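Short-term storage of household goods between tenancies
Project report, second year, Housing and Local Services
Eylül Canpolat and Ashraf El Ouafi
12 Aug 2020

1. Background

Many people who rent have a gap between the end of one tenancy and the start of the next. The gap may be a single night or several weeks. During that time their belongings have to go somewhere, and the cost is often left out when people work out what a move will come to. We wanted to find out how tenants in the Buckley district deal with this, and whether those who paid for storage thought they had made the right choice.

Our first plan was to look only at students. We widened it after the pilot, as most of the students who replied had simply taken everything back to their parents' house and had little more to say.

2. Method

We sent a questionnaire to 200 addresses and got 77 usable replies. A further 13 came back with too many blanks and were left out. The questions covered the length of the gap, where goods were kept, what was paid, and whether anything was lost or damaged. Ashraf also held short interviews by telephone with people who had ticked the box to say they would talk to us.

The interviews followed the same order as the questionnaire but let people add what they liked. Notes were typed up the same evening. We did not record the calls.

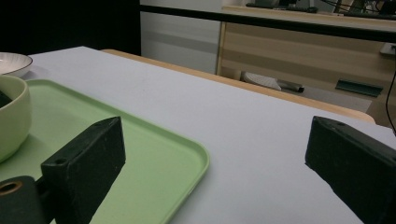 One difficulty was that people counted the gap in different ways. Some started from the day they handed back the keys and others from the day the van came. Where the form was unclear we took the date on the tenancy agreement, if it was given. The wording of question four should be changed if the survey is run again.

3. Findings

The most common answer was a friend's or relative's home – usually a garage or spare room. Paid storage came second. Leaving goods in the old property by agreement with the landlord was less common than we expected, and most people who had done it had nothing in writing.

Those who paid mostly used Lendent or Orico, the two firms with units inside the district. Both set a minimum stay, so a tenant with a gap of a few days paid for much longer. One person was quoted up to 90 pounds for a gap of three nights and slept on a friend's floor with the boxes instead.

Damage was mentioned mainly for mattresses and flat-pack furniture. Several people said a wardrobe would not go back together properly after being taken apart a second time.

4. Limits of the work

The replies came from one district and from people willing to fill in a form. Tenants who had moved out of the area were not reached at all. We had hoped to compare our figures with those held by the Skanuta advice desk, but it was closed to visitors while we were writing up. Eylül has arranged to go through them in October, and any changes will be added to section 3 as a separate note.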